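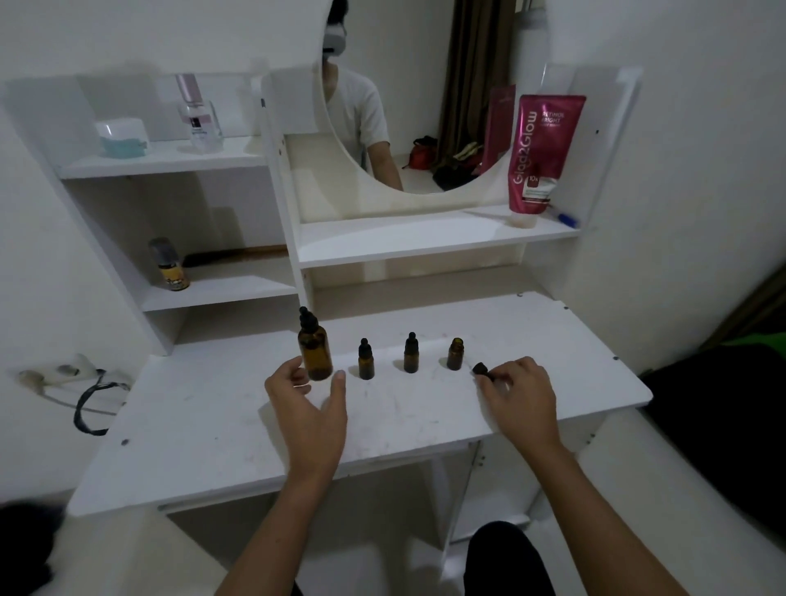 Ketport should stop borrowing against its harbor fees

Last updated: March

Search this site Enter keywords Go

The town of Ketport has a seawall that needs replacing, a salt marsh that is losing ground every winter, and a harbor that brings in steady money from moorings, landings and the ferry dock. For several years the council has tied these three things together. It borrows against future harbor fees, spends the loan on the wall and the marsh, and pays the lender back out of the fees as they come in. The council now wants to do this again, on a larger scale, and I think it should say no.

I am not against the marsh work. I walk the Dimholm path most mornings and the bank below the second gate has moved back far enough that the old fence posts stand in the mud. The work done at the north end has held up well. The grass came back and the path is passable at high tide. If the question were whether to spend public money on the shore, I would vote yes and go home.

The question is how to pay for it, and the present arrangement has a plain fault. Harbor fees go up and down with the fishing and with the summer boats. The loan payment stays the same. In a good year there is money left over and the harbor gets its dredging. In a bad year the payment comes out first and the dredging waits. It has waited two years now. The larger boats can only use the inner berths on the top half of the tide, and some of them have started landing at Olimon. Every boat that lands at Olimon is a fee Ketport does not collect, and those fees are what the loan is secured on.

The new proposal would restructure the old loan and add a second one on top of it. The lender, Mokoena, has offered a lower rate in return for a longer term. The council's summary sheet gives the saving for a typical mooring holder, but it leaves out what the longer term costs in total. I asked for that figure at the last meeting and was told it would be in the full report. The full report runs to a great many pages and I could not find it there either. Maybe it is in an appendix that has not been posted.

Pui-shan Lau, who chairs the finance side of the council, made the case for the loan as well as anyone could. Her argument is that waiting costs money too. A wall repaired now is cheaper than a wall rebuilt after it fails, and the marsh takes force out of the waves before they reach the wall. I accept all of that. It is a good argument for doing the work soon. It does not tell us that harbor fees are the right security for the loan.

The wall protects the whole lower town. There are 1179 properties on the flood map, and 769 of them have no connection to the harbor except that they sit downhill from everything else. Their owners pay nothing toward the wall under the present plan. A skipper with one boat pays through his landing fees, even if he lives up on the ridge. I don't think most of the lower town has noticed this, and I don't blame them, as it has never been set out on a bill.

A shore levy would be fairer. Put a flat yearly charge on every property on the flood map, keep it in its own account, and spend it only on the wall and the marsh. It would be steady from year to year - which suits a loan payment far better than fees do - and the harbor would get its own income back for dredging and the ferry dock. Households on low incomes could have the charge reduced in the same way they already get help with the water bill.

People will object that a levy is a new tax, and it is. The money is already being raised, though, from a small group who have very little say in it. I would sooner have a charge that everyone can see and complain about.

There is also the matter of the marsh account itself. When the first loan was agreed, part of the saving was meant to go into a fund for long-term upkeep. That fund has been drawn on for other things, including $4000 for signs. The signs are fine. They are not upkeep. If the council does go ahead with Mokoena, it should at least write the rules for that fund into the agreement, with the balance published each quarter.

My request for the next meeting is simple. Put off the vote, post the total cost of the longer term, and have the town clerk work out what a levy would come to per property. If the numbers favor the loan, I will say so in print.

3 comments

ridgeroad
I live on the ridge and keep a boat, so I suppose I'm the one paying. I had no idea it worked this way until the fees went up. Dredge the inner berths please.

Ezequiel Barajas
A flat charge is not fair on the small houses by the slip. A warehouse on the quay would pay the same as my mother. Base it on value or don't do it. Otherwise I agree about posting the total cost.

marshwren
The signs were paid for before this council came in. The rest of it I can't argue with.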